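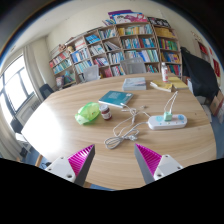

Nondedstead, December 2023

Handheld gripper trial: questions we keep getting

Last updated by Poonam. Send corrections to her, not to the group list please.

What are you comparing?
Two sets of finger pads on the same handheld gripper. Ribbed magenta ones, and the smooth ones that came with the Dridex kit. Same white finger bases for both, same camera, same people holding it. Later on, the same pads go on the arm.

Which pads are on in the picture at the top?
Ribbed. Diagonal ribs on the inner face, both sides.

Why a round table and not the test bench?
Bench is too tidy. Everything on it is square and matte and lit from straight above. The round table has glare from the window on one side and stuff people put down on it. If a pad or a camera setting only works on the bench we want to know now and not in April.

What objects do you use?
Whatever is on the table, plus a short fixed list. Fixed list so far: white cable, small glass jar with the metal lid, green plastic bag, a hardcover book lying flat, the white plastic bottle. The power strip stays put, we don't try to lift it. Unplugging the mint charger is on Jae-hoon's wish list, not on ours.

How many grasps so far?
1098 logged. 400 of those are with the smooth pads, the rest ribbed. Yes it's lopsided, we know. Smooth pads arrived late.

So which is better?
Depends what you pick up. Short version:
Cable: ribbed, easily. Strands sit in the ribs and don't roll out.
Bag: ribbed, but it snags on letting go. Smooth drops it cleaner.
Jar: no real difference if you come in level. Smooth slips more if you come in tilted.
Flat book: both bad. You need the edge hanging off the table, or a fingernail, and neither set has one.
Bottle: either.

Is the cable really that hard?
Yes. Loose coils, thin, white, and it moves when you touch any part of it. Siwan's rule is go for the nearest loop, close slow, lift straight up. Don't chase a loop once it slides. Open, back off, start again.

The image looks bent at the sides. Is the camera broken?
No. Wide lens. Table edge curves more than it does in real life, dark corners are normal. We tried a narrower one from Zamex and lost sight of the pads every time the wrist turned, so we went back.

Do you correct the distortion before training?
No. Tane tried it both ways on a batch of 200 and saw nothing worth the extra step. Happy to be proved wrong. Scripts are in the shared folder, under lens_old (bad name, sorry).

What about the glare?
Leave it. Please don't draw the curtain halfway through a session. Curtain open or curtain closed is fine, write down which. We fixed exposure for one afternoon and the window side of the table went completley white, so auto exposure is back on.

Can I tidy the books off the shelf side first?
No. Background stays how it is. Don't restack things either.

How often do pads get changed?
Every 6 sessions, or sooner if you see a rib torn. Screws are in the finger base, not the pad. Finger tight then a quarter turn. Brodie cracked two bases with the power driver so it's locked away now.

Do the pads leave marks?
Not on anything we've tried. Wipe them before handling paper anyway.

Will results carry over to the arm?
Partly. Jaw opening and pad angle are the same, so the jar and bottle numbers should be close. Cable probably not. A person corrects with the wrist without noticing, and the arm on the Frimpong controller lags a bit on small moves. Tests on that start when the mount is done. No date yet.

Can I bring my own object?
Yes, if it fits between the open jaws and you don't mind it being dropped. Nothing with liquid in it and the lid off. Tell Jae-hoon so it gets a line in the log, otherwise the grasps get thrown out.

How do I book a slot?
Sheet on the door. One hour each. Put your name AND which pads you want, changing them takes ten minutes and it comes out of your hour.

I dropped a grasp halfway. Delete it?
Keep it. Mark it as a fail. Failed ones are usefull, half the cable advice up there came from them.

Where are the pad files?
Same folder, under pads. Use the newest revision, the older one has the ribs running the wrong way on the left finger.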